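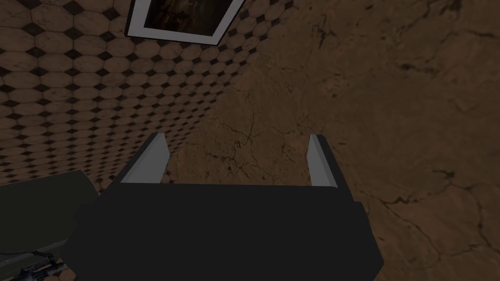
Sushil Bansal spent eleven years working on ceasefire monitoring before he joined the MacLeish Institute, where he now writes on small overseas missions. His latest paper looks at the observer mission on the Grurnau line, which comes up for renewal in April. We spoke by phone on Tuesday, January 30, 2024.

The mission began with 100 unarmed observers and a one-year mandate. It now has 500 people, most of them in support jobs, and has been renewed every year without a vote in parliament. Bansal does not want it closed. He wants it debated.

"The original task was to watch the line and report what happened," he said. "Then they were asked to escort convoys, then to guard the depot at Jenano. Each step was small and each had a decent argument behind it. But no minister has stood up and said what the whole thing is for now."

I asked whether the reports were still being read. He said the mission filed 2,376 incident reports in its last full year, and that the desk in Winirberg which handles them has four staff.

"You can work that out for yourself. The serious ones get through, I think. The rest go into a folder. The parties on the ground know that, and it affects how they behave."
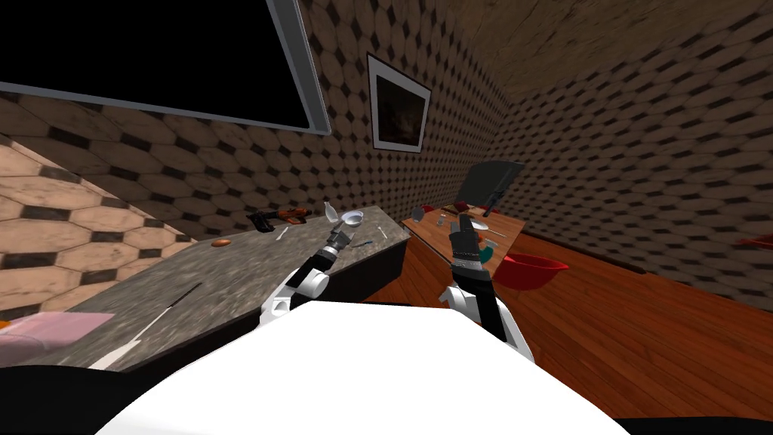

Two robot arms, a granite counter and a wooden table.

His paper suggests cutting the force to around 200, handing the depot to the local police and returning to the first mandate. Critics say this would leave a gap that armed groups could use. Bansal accepts part of that.

"There is a risk, yes. I'd do it over eighteen months and I'd stop if the shelling started again. What I don't accept is that the present number is safe. They are spread thin along a road with two bridges. If one goes, you can't get people out."

He is doubtful that much will change this spring. The defence ministry prefers a quiet renewal, and the opposition has shown little interest – he has met three of its members and two asked him where the line was.

"I'd settle for a proper debate and a published mandate," he said. "Even if they vote to keep all 500. At least the people out there would know what they'd been sent to do."

The paper is due to go to the foreign affairs clerks next month.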